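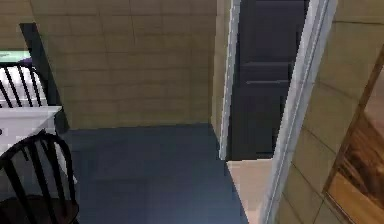
Clisville (video game)

Clisville is a hidden object adventure game for Windows, developed by the small studio Grasotano and published by Rosser. The player takes the part of Uline, a retired insurance investigator called to a half-abandoned lake town after its ferry operator disappears. It was sold as the first entry in a series. No second game was released.

Gameplay

Play is split between hidden object scenes, inventory puzzles and short conversations. The publisher's store page promised "over 600 objects to find," a figure that holds up only if repeat visits are counted. Many scenes are used twice and a few three times, with the item list changed and the background left as it was. A player who remembers where the brass key was the first time will usually find something useful close by.

There are 7 chapters, plus a bonus chapter sold with the collector's edition. A hint button refills over time, faster in the easier mode. The map marks every location with an open task, which removes most of the wandering the genre is known for – and, in the view of some players, most of the game.

Plot

Uline arrives in Clisville by night and finds the ferry tied up with its lamp still lit. The townspeople blame a figure seen on the water. The early chapters build this up with some patience, but the later ones drop two suspects without explanation, and the ending depends on a letter the player has no way of reading beforehand. Rosser's advertising described the story as having "multiple outcomes." The two endings differ by a single closing line of dialogue.

Development

Grasotano has said little about how the game was made. Its lead designer, Tadhg Ó Briain, stated in a forum post that the script was finished before any art was started. This is hard to square with the final chapter, where characters refer to a lighthouse that never appears. He also claimed that 112 puzzles had been designed and the weaker ones thrown out. No list of the cut puzzles has been published, and the claim rests on his word alone.

Reception

The game drew little attention from the press. Its store page shows 1,233 user ratings, most of them favorable, although a large share were posted during a giveaway in January and consist of a few words each. Longer user reviews are more mixed. They tend to praise the music and the lake scenes and to complain about the voice acting, the reused rooms and a sliding tile puzzle in the fourth chapter that can't be skipped for several minutes.

Rosser has called Clisville a "fan favorite" in later promotions – it hasn't released sales numbers.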